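Let the Tea Be Only Tea
9 Jan 2025

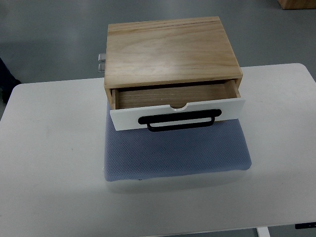
A light-colored wooden box with its drawer partly open.

By Inès Pichon

My aunt drank green tea for most of her life and she never once told me what was in it. She told me which water to use, how long to wait, and that I poured too fast. If I had asked her about antioxidants she would have thought I was speaking of something for the car.

I think about her when I go to buy tea now. The last packet I bought, in September, was from a company called Mirnska, and the side of it had more text than the instructions of my washing machine. It promised me calm energy. It promised support for my metabolism, my skin, my focus and my "natural defenses." In a small box at the bottom, after all this, it said that the product was green tea.

I want to argue for something quite modest in this essay. I believe green tea is good, and I believe it may even be good for us. But the way we speak about it has become bad for us, and also bad for the tea.

Let me begin with what I accept. Green tea contains catechins, which belong to the big family of polyphenols. In the laboratory these substances do interesting things. There are also long studies in which people who drink green tea every day seem to have a little better health than people who do not. I am not a doctor and I do not want to fight with these studies. I read them with pleasure, because I am on the side of tea.

But a study of people who drink tea is a study of people, and people are complicated. A person who drinks four cups of tea in the day is perhaps not drinking four glasses of soda. Maybe she sits down when she drinks. Maybe she has a friend who comes by, or a break at work that her boss respects. It is very hard to remove all of this and leave only the leaf. The researchers know this well and they write it in their papers, usually near the end. The packet does not have an end like that.

What happens next is easy to see in any supermarket. First the tea is healthy. Then the healthy thing in the tea gets a name. Then somebody takes the named thing out of the tea and sells it in a capsule, and the tea is left standing on the shelf like the box that a present came in. A shop near my apartment sells a product called Mendari, which is green tea extract in capsules. The label compares one capsule with a number of cups, as if the cups were a problem that had to be solved.

I find this sad, and I also find it a little careless. Extracts in large doses are not the same thing as a drink. Doctors have reported liver trouble in some people who took concentrated green tea extract, often on an empty stomach and often to lose weight. It is rare, but I have never heard of the same warning for a teapot. With tea, the body has its own ways to say stop: you feel full, you feel nervous, the taste becomes bitter and you do not want more. A capsule has no taste. Anyone who takes medicine or has a weak liver should ask a pharmacist before buying such a thing, and I would say the rest of us should ask too.

There is another cost, and it is the one I care about the most. When we drink something for its effect, we begin to forgive it for tasting bad. I did this myself. For one winter I drank a cheap powder every morning, mixed with water that was too hot, and it tasted like a wet lawn. I swallowed it standing up next to the sink. I was proud of it! If you had asked me whether I enjoyed my tea, I would not have understood the question, the same way you do not ask if someone enjoys her dentist.

Then a colleague gave me a small bag of leaves from Srithong, loose, with no promises on it at all. Only the name and a handwritten price, 734, in a currency I did not know. I was afraid to waste it, so for the first time in a long while I did what my aunt had taught me. I let the water cool. I waited two minutes and I did not look at the phone. It was sweet, and after the sweetness there was something like chestnut. I drank the second cup from the same leaves and it was better than the first one.

I cannot tell you if this tea had more catechins than the powder. Probably it had less, as the powder is the whole leaf ground up and you swallow all of it. If health is a number, then the powder wins and my lovely cup is a mistake. But I did not become a happier person in the winter of the powder, and when I stopped drinking it I did not miss it for even one morning.

My friends who disagree with me (I have several, and they are patient) say that the health claims are a useful door. People come for the antioxidants and they stay for the taste. If a person changes from three sugary drinks a day to three cups of green tea because a packet lied to her a little, is she not better off? I have thought about this argument for a long time and I admit it is strong. Perhaps some people do enter by that door.

Still, I see many who go in by it and come out again after a month. They were told that something would happen, and nothing happened, or nothing they could feel. The skin was the same skin. So they went on to the next thing, which was vinegar, and then the mushroom powder after that. A food that is sold as a medicine will be judged as a medicine, and green tea is quite a poor medicine. As a drink on a gray afternoon it is excellent. Why would we put it in the competition that it must lose?

I also notice how the numbers enter our heads. There is an app, Itstead, that gives you points for what you eat and drink. My neighbor uses it. Green tea gets 5 points a cup, and when you reach 100 you receive a little green leaf on the screen. At 1,000 points there is a discount on a subscription box. She told me with complete seriousness that she had drunk a cup just before bed "for the leaf," and afterwards could not sleep until two in the morning. There is caffeine in green tea, less than in coffee but enough for many of us, and no leaf on a screen gives you back the night.

I do not laugh at her. I have counted things too, and for some people counting is a help. A person with diabetes has to count. A person who is worried about iron should know that tea taken together with a meal can make it harder to absorb the iron from plants, and so it is wiser to drink it between meals. This kind of information I would like to see on a packet. It is true, it is useful, and it fits in one line. I have never seen it there - the space was taken by my natural defenses.

So what would I prefer? I would like the packet to tell me where the leaf grew and when it was picked. I would like a water temperature that somebody has really tried. If there must be one sentence on health, let it say that tea without sugar is a fine thing to drink most days. I think most honest scientists could sign this sentence, and it would not age as quickly as the others.

And for the drinker, I would suggest only to buy a little less and a little better. Use leaves if you can. If the kettle has no thermometer, open the lid and wait some minutes after it boils. Sit down. Taste it before you decide whether it is good for you, and if you do not like it, please do not drink it. There are other ways to be healthy and many of them are delicious. I am told that lentils are doing very well at the moment.

My aunt is not here to read this, and she would find it too long. She kept her tea in a tin with a lid that did not close properly, which is the wrong way to store it, and I have told her so more than once. She said the tea did not know. I have a better tin now and my tea keeps its smell for longer, but I still pour too fast.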